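Visit report: stone and tableware finishing at Grestthorpe
May 12, 2021

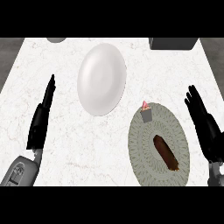
Digby Partington had asked before the visit whether a polished marble counter can be kept in a working kitchen without a yearly call-out to the installer, and whether the sealers sold for the job do anything that a household cleaner does not. His view, sent in writing, was that most etch marks get reported as stains and then treated as stains, which makes them worse. The Grestthorpe people agreed with the second part and had reservations about the first.

The works sits at the end of a service road behind the rail yard. Parking is limited and the signed entrance is closed, so visitors should go to the side gate and ring. Safety shoes are required past the yellow line. Ear protection is handed out at the door to the saw hall and collected again at the exit. The tour lasted 4 hours with a break.

Slab intake

Slabs arrive on A-frames and are stored upright, in the order of cutting and without regard to color. Each one is tapped along its length with a small steel hammer. A clear ring is taken as sound. A dull note is marked in wax pencil and the slab goes to a separate rack for resin filling. I asked for the rejection rate and was told that it varies by quarry and is not given out.

Veining is checked at this stage because veins are where most breaks begin. A slab with a vein running across a planned sink cutout is turned or moved to another job. The layout is done on a screen and then checked again on the slab with a paper template. The foreman does not trust the screen alone, and the templates I saw had been corrected by hand in several places.

Cutting and edges

The bridge saw runs wet, and the water is settled, filtered and used again. The sludge is pressed into cakes and taken away by a contractor. Cutting speed is lowered at entry and exit, where chipping is most likely. The standard counter edge is eased with a hand-held polisher, and sharp edges are supplied only if the customer signs for them.

Polishing goes through a series of pads from coarse to fine. The operator stops between grits and rinses the whole face, as one coarse grain carried forward will leave a scratch that shows only under low side light. The inspection lamp is mounted at bench height for this purpose. Two slabs were sent back a step while we were there, one of them twice.

Sealing

The sealer used is a solvent-based penetrating type. It is wiped on, left for 30 minutes and buffed off. A second coat is applied on honed finishes and skipped on polished ones. The technician, Rahman, was clear about what the product does. It slows the uptake of oil and colored liquids into the pores. It has no effect on acid. Lemon juice, vinegar and wine react with the calcite at the surface and leave a dull patch whether the stone is sealed or bare.

This is the point on which the written remark was correct. A dull patch with no color is an etch and needs to be repolished. A dark patch with no loss of shine is a stain and needs a poultice. Scrubbing an etch with a poultice or an abrasive cream will widen it. Rahman showed both faults on offcuts and let us run a thumb over them. The etch could be felt at its edge. The stain could not.

As for the yearly call-out, Grestthorpe's position is that the owner can do the water test at home. A spoonful of water is left on the stone and then wiped off. If the area has darkened, the sealer is due for renewal. In a kitchen with moderate use this may take several years, but the area beside the stove goes first. Repolishing an etch is another matter and they prefer to do it themselves. The kits sold for home use work on small marks and tend to leave a visible halo on larger ones.

Tableware bench

The smaller building holds the tableware line, Meren, made under contract and finished on site. The blanks come in already fired. The work here is foot grinding, rim inspection and packing. An unglazed foot ring is the main cause of fine gray scratches on marble counters, and all pieces now go over a diamond disc before they leave. Oval plates take longer than round ones because the foot cannot simply be spun against the disc. It is done on a cam fixture built in the shop, which was down for a bearing change during our visit, so I cannot report on the finish it gives.

Glaze thickness on the rim is checked on a sample from each crate. Pieces with pinholes go to seconds. Seconds are sold at the gate in October and at no other time.

The packing material, Jitadora, is a molded paper pulp tray that replaced foam last year. Breakage in transit is said to be lower. No figures were offered, and the comparison covers a period when the carrier was also changed, so I would not put much weight on it.

Points to follow up

The data sheet for the sealer was promised by mail and had not come at the time of writing. We still need the cure time before food contact, as the label and the technician gave different values. The question of heat was raised late and was not fully answered. Rahman advised trivets for anything straight off the burner, mainly on account of the resin in filled slabs, which can yellow. Whether unfilled slabs need the same care was left open.

The next group should ask to see the fill rack, which we passed too quickly, and should bring their own offcut if they want a sealer test done. The shop will treat one half and return the piece the same day.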